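Subject: Re: [gurneck-list] Difficulty in the Plovau chapter, and save slots

Thenmozhi Raju wrote:

> I'm on the second long mission of the Plovau chapter and I've lost it
> four nights running. I have the light frame with the Flisetti legs
> and the twin pulse guns, which got me through everything up to the
> bridge without any trouble. Now the turrets take me apart before I
> can close in. I have 761 scrap and nothing I want to spend it on.
>
> Is this the point where the game expects you to switch to a heavy
> build? I don't enjoy the heavy builds. Also, does anyone know if
> the autosave overwrites the manual slot? I thought I had a save
> from before the bridge and now I can't find it.
>
> Thenmozhi

Thenmozhi,

You don't have to go heavy. I finished Plovau on a light frame both times, once on the first release and once after the patch. The patched version is harder on the turrets, so if you're reading the old strategy pages, ignore what they say about running straight up the middle of the canal.

The problem is probably the pulse guns. They were fine before the bridge because everything there comes at you in the open. The canal turrets have a shield that comes back after two seconds, and the pulse guns need longer than that to bring it down unless you're nearly touching it. Swap one of them for the Fernandes rifle. It costs less than what you have. The reload is slow, but one charged shot breaks the shield and then the remaining pulse gun finishes the job. Keep the legs.

For the route, go left when you drop in, behind the pumping station. There's a ramp on the far side that looks like scenery, but you can climb it. From the roof you can reach the first three turrets without the others seeing you. Wait there for your heat to come all the way down before you jump off. The patrol that comes through the lower yard can be left alone if you stay off the boost -- they react to boost noise and nothing else, as far as I can tell.

The last section is the one with the crane. I don't have a good answer for that. I usually lose half my armor there and limp to the exit. Somebody on the list did it without being hit, but that was with the long jump legs from the Gurneck side missions, and you said in an earlier message that you'd skipped those. They're worth going back for at some point. The second one is dull, the others are short.

On saves: yes, the autosave will take over the manual slot, but only if you saved manually in slot 5. The game uses the last slot for autosave without telling you. If that's where your bridge save was, it's gone. Slots one through four are safe. On the computer version you can look in the save folder and sort by time, and sometimes there's a backup file with the same name and a different ending. Rename it and it should load. I did this once and lost only the paint job.

As for the level cap, which came up in the other thread, it's 58 until you beat the final chapter. The upgrade screen shows empty boxes past that and they don't do anything yet, so don't hold points back for them.
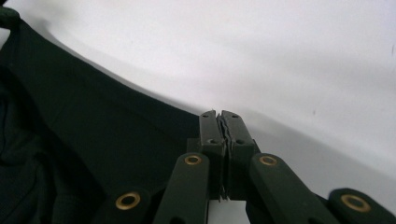 The paint editor has one more trap in it. If you make your own color and then change the frame, the color gets saved by its position in the list, so a new frame can come up in something you never picked. Write down the three slider values before you swap parts. Mine is the color of that fabric, a green so dark it's nearly black, and against the white snow levels in chapter six it shows up about as badly as you'd expect. I keep it anyway. If you want something less visible there, the default gray is fine.

I'll be on Saturday in the evening if you want to try the co-op version of the canal. It puts in more turrets but they split their fire, and I found it easier with two. You need to have reached the mission in your own game, which you have. Leave the lobby setting on "list only" or strangers will drop in halfway through.

One question back to you, or to anyone. Has the stutter in the hangar menu gone away for people since the September patch? Mine is the same as before. It's worst when I scroll through the arm parts, and turning off the preview doesn't change it. I've already cleared the cache and reinstalled.

Lukian Dmytriv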